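Doolan 机器人互助区 > 仿真与调试
双臂移动机器人复位后头部视角歪斜，左臂抓取点跟着偏，怎么查？
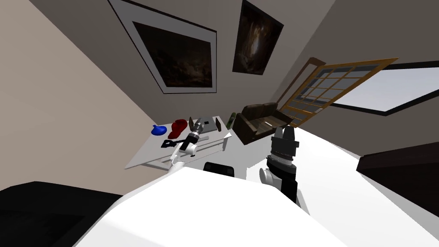 问题描述

三号工位
发表于 8/12/20

用的是 Prukness 仿真器，机器人模型是 Skavgate 双臂移动底盘，场景从 Rernavwood 室内包里选的客厅。任务是收拾茶几：从头部相机取图，识别瓶子，算出抓取位姿，左臂去夹，右臂在旁边等。桌上放的有瓶子、笔记本电脑、纸这些东西，左臂的目标是夹爪旁边那个深色小瓶。

故障是这样的。程序刚启动时一切正常，前面若干回合画面是平的，左臂也能夹到。跑着跑着，某一次复位之后，头部相机里整个房间就斜了，墙、地面、家具朝同一个方向倾，机身上沿看着还在画面下方。从这一回合开始，左臂的抓取点就不对，有时停在瓶子上空合爪，有时往桌面里压，触发接触力超限。右臂因为是关节角直接控制，停的位置没有变化。

已经试过的：

一、关掉渲染的抗锯齿和阴影，没有变化。
二、换了同一个包里的卧室场景，也会斜，只是出现得晚一些。
三、把识别换成直接读物体真值，左臂就能夹到，画面照样是斜的。
四、重启仿真进程，恢复正常，过一阵又来。

我一次批量跑 1,000 个回合，第一次出现歪斜是在第 91 回合。换了随机种子以后位置会变，但没有哪次能跑完一整批。日志里没有报错，只有一条警告，意思是某个被动关节没有初始值，沿用当前值。这条警告从第一回合就有，所以我没当回事。

想问的是：这到底是底盘真的歪了，还是只有相机歪了？应该从哪里查起？另外这套抓取程序下个月要上实机，这种情况在实机上会不会出现，心里没底。

回答

木头齿轮

我也碰到过画面歪的情况，最后重装 Prukness 就好了。你可以先卸干净再装一遍，注意把用户目录下的缓存也删掉。显卡驱动顺便更新一下。

三号工位 回复 木头齿轮：
重装过，缓存也删了。第二天又出现。

木头齿轮 回复 三号工位：
那不清楚了，我当时用的是单臂模型，可能原因不一样。

回答

北窗调试笔记

先回答底盘有没有歪。你给的第三条其实已经说明了大半：物体真值是世界坐标系下的，用它能夹到，说明机械臂的基座位姿和世界坐标系之间的关系没有错，底盘是正的。错的那一段在相机到基座的变换上。要完全确认，可以再看两样东西。

第一，读底盘的横滚角和俯仰角，复位之后连续读 2,000 个仿真步，看有没有偏离零。第二，看桌上的物体会不会自己滑。如果重力方向和桌面不垂直到画面里那种程度，瓶子早就倒了或者滑到一边。这个要看一段连续的过程，单张截图看不出来。

确认底盘没问题以后，按下面的顺序查。

1. 头部关节的复位列表

你说日志里有一条被动关节没有初始值的警告，我建议就从它开始。Skavgate 的颈部有三个关节，偏航和俯仰是主动的，横滚那个在模型文件里标成被动，靠弹簧和阻尼保持在中间位置。很多人写复位函数时只遍历主动关节，横滚关节就不在列表里。平时没有影响，因为它基本在零附近。一旦某个回合里手臂和头部或者桌子发生碰撞，把它推离了中间位置，下一次复位时机械臂回到初始姿态，横滚关节却保留着上一回合的角度。

你可以在复位之后立刻打印全部关节的位置，被动关节也要打印。正常回合和歪斜回合各存一份，逐行对比。

2. 横滚关节的弹簧刚度

旧版模型里这个关节的刚度给得很小，推开以后回得很慢，回合短的话还没回正就又复位了。更麻烦的是它有限位，角度碰到限位以后，如果摩擦参数又偏大，就会卡在那里。这能解释为什么重启进程才恢复。

3. 外参是固定值还是实时查询

这一条是左臂抓偏的直接原因。画面斜本身不要紧，只要抓取程序每一帧都按当前的颈部关节角去算相机位姿，斜着看也能算出正确的位置。你的左臂会偏，说明程序里用的多半是启动时读一次、之后不再更新的外参。建议全文搜一下相机变换是在哪里取的，如果放在初始化函数里，挪到每次取图之后。取变换的时间戳要和图像的时间戳一致，手臂运动时差几帧也会有误差。

4. 四元数顺序

顺便查一下。Prukness 的接口里四元数是实部在前，常用的几个变换库是实部在后。顺序写反的话通常第一回合就错，和你的现象不太像，但如果复位函数里另外写了一遍姿态设置，而且只在某个分支里才走到，也可能表现为偶发。

5. 复位之后等多久再取图

复位完不要马上取图。先空跑几十步，让物体和关节都稳定下来，再开始识别。有些人为了省时间把这一段删掉，后面查问题会很费劲。

改法上，我自己是这样做的：复位函数遍历模型里的所有关节，主动被动一视同仁，位置和速度都要写，只写位置不写速度的话，它带着上一回合的速度又会动起来。写完之后加一个检查，颈部横滚角超过两度就把这个回合标为无效，不进入抓取，日志里记下回合号和种子。

还有一点，歪斜之后跑出来的数据不要混进训练集。从第一次异常的回合往后，全部丢掉重跑。靠肉眼挑很容易漏，角度小的时候画面上看不出来。

三号工位 回复 北窗调试笔记：
打印出来了，和你说的一样，横滚关节复位后不是零，歪斜的回合停在限位上。外参也确实是在初始化里读的，是我最早写单臂测试时留下来的代码。底盘横滚和俯仰一直是零。我先改复位函数，外参那边晚上再动，两处分开改，看各自的影响。

北窗调试笔记 回复 三号工位：
可以。只改复位函数的话，画面应该不斜了，左臂也会恢复正常，但外参那个问题还在，只是被盖住了，所以不要测到正常就停。建议再做一个反向测试：故意把横滚角设成十度，看左臂还能不能夹到。能夹到才算外参也改好了。

三号工位 回复 北窗调试笔记：
做了。只改复位，连跑 3,000 个回合没有再出现歪斜。然后手动给横滚角十度，左臂夹空，和之前一样。外参改成每帧查询以后，同样给十度，能夹到。接触力超限的报警也没有了。第一次是什么东西把头部推开的还没查清，种子留着了，回头一步一步放。

回答

夜班巡检员

只说实机的部分，仿真我用得少。

实机上会不会出现，会。原因不一定是复位，可能是颈部螺钉松动、搬运时磕碰、编码器零位丢失，但结果是一样的：相机实际的姿态和程序以为的姿态对不上，手臂照着错的位置走。仿真里往桌面里压一下只是报个警，实机上压下去，轻的坏夹爪，重的会把桌子或者瓶子推向旁边的人。玻璃瓶尤其要注意。

上实机之前建议做下面几件事：

上电后先做一次外参自检。在桌上固定一块标定板，相机看一眼，算出来的板子位置和记录值比较，偏差超过五毫米就不允许手臂使能。

程序里加一个高度下限，夹爪尖端不得低于桌面以上一厘米。这个下限用基座坐标系算，不能用相机算出来的桌面高度，否则相机错了它也跟着错。

第一周限速，把末端速度压到平时的四分之一以下。接触力阈值也往低调，误停多几次没有关系。

急停按钮放在操作人员手边，线要够长，人站在两条手臂都够不到的地方。双臂机器人容易只盯着在动的那条，另一条停着也是带电使能的，伸手到两臂中间拿东西之前必须先断使能。

测试用的瓶子先换成空的塑料瓶。

再就是那条警告。我们这边的规定是，上实机的程序启动日志里不允许有没处理的警告，要么改掉，要么写明为什么可以忽略并且签字。刚执行时大家都嫌麻烦，后来确实少了很多半夜叫人的情况。

三号工位 回复 夜班巡检员：
谢谢，高度下限这一条之前是用相机点云拟合的桌面，已经改成基座坐标系下的固定值。标定板自检在写。

三号工位 补充：
复位函数的改动已经合并，外参的改动在等同事看。用 Skavgate 旧版模型的可以先检查自己的关节列表，新版模型文件里横滚关节有没有改成主动我还没核对，看过以后在这个帖子里更新。实机测试推迟到十月，自检和限速都做完再上。

北窗调试笔记 回复 三号工位：
新版我这里有，横滚仍然是被动，刚度调大了，复位还是要自己写进去。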